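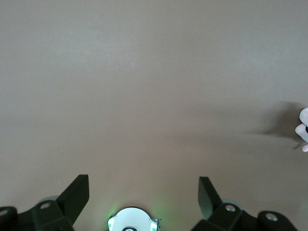 ## Soft toys, hot washes and the Tikthorpe swap table

I promised last month I'd write up what I've learned about cleaning second-hand soft toys, and then the school fair ate my life, so apologies to everyone who's been asking me at the gate. June 26, 2025 is the next swap afternoon and I'd love it if the toys that came in were clean before they got there (the box from March still haunts me!).

So, start with the label. If there's one left, and it says machine washable, you're mostly laughing. I use a cool wash on the gentlest setting, with the toy tied inside an old pillowcase, and half the detergent I'd use for clothes. I used to put in a full dose and then wonder why everything came out stiff – it was soap that hadn't rinsed away. If you've done the same, run it through again with nothing in the drawer at all.

If the label's gone, which on our table is nearly always, squeeze the toy all over first. You're feeling for a battery box, a squeaker, beads in the feet, anything crunchy. Those get a sponge and never the machine. I mix a little washing-up liquid in a bowl of lukewarm water, whisk it until there's a good head of foam, and use only the foam. Dab it on, wipe it off with a clean damp cloth, and keep going until the cloth stays clean. It's slow but quite nice with the radio on.

Check the stitching while you're at it. A tiny gap in a seam becomes a huge one in the wash, and then you've got stuffing in the filter (ask my long-suffering husband about the Estham holiday let, or maybe don't). A few stitches in matching thread beforehand will do. I'm no sewer and even I can manage a ladder stitch now.

Drying is where people go wrong, me included. The outside feels fine by teatime and the middle is still damp days later, and then it smells like a pond. I press them in a towel, as hard as I can, then leave them on the airer and turn them whenever I walk past. No radiators for the fluffy ones, please, and no tumble dryer on hot. My daughter's rabbit Moussa went in on hot once and his fur has felt like a doormat ever since.

When they're dry, brush them! An old baby brush is perfect. Short plush comes up beautifully if you go one way and then back the other, and it's the bit that makes a toy look wanted again.

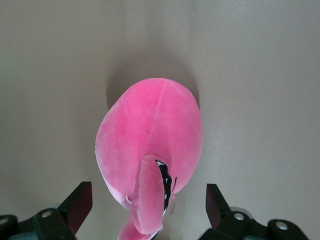

Mebrat Tsegaye wrote in after the last issue to say that she skips the wash altogether for anything old or precious and puts bicarbonate of soda in a bag with the toy, gives it a shake, leaves it overnight and brushes it off outdoors. She says it's good for stale smells but won't shift a proper stain, and that you should keep at it with the brush for longer than you think.

I tried it on Heline, the elephant I've had since I was two, and I'm a convert. She no longer smells of loft.

Toys for the swap can come to me or to Abla Daher any afternoon before the day. Clean and dry, please, and in a bag with the size of any missing eye or button written on a bit of paper, as I've got a tin of spares to go through.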